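Chapter 4
Looking After the Gripper

Pick up a towel and you never think about your fingertips. A robot has to! The two pads on the inside of a gripper do most of the holding, and they are the first parts of a cell to wear out. Learn to care for them and you will solve a surprising share of the problems people blame on software.

In this chapter we follow one cell in the teaching lab at Sellville, where a single arm sorts rolled towels and folded cloths into baskets. Thịnh Mai set it up, and Uriel Zapata keeps the service log. The log is wonderful reading. At 1402 grips, Zapata wrote "left pad shiny, towel turning in the jaws." He swapped both pads, and the next entry is just a check mark. 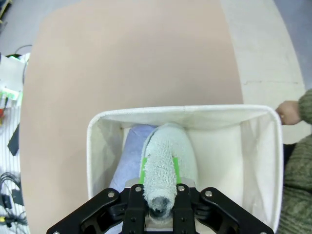

Figure 4.1 A rolled towel held between the green finger pads, over a fabric basket. Note the screw heads along the upper edges of the fingers.

Soft goods make great test pieces. A towel squashes, so the fingers close farther than they would on a block, and a small fault in the pads or the finger alignment shows up quickly – often as a roll that tilts or slides.

We start with cleaning and inspection, which the Sellville lab does every 36 hours of running time. Next comes pad replacement, planned for every 1000 grips but often put off to nearly 1400, as the log shows. Then we check the finger screws and set the closing force, beginning at 70 percent and working down.

Before you read on, find the service log for a machine near you – a printer will do – and look for the part that gets replaced most often. Bring your answer to Section 4.1.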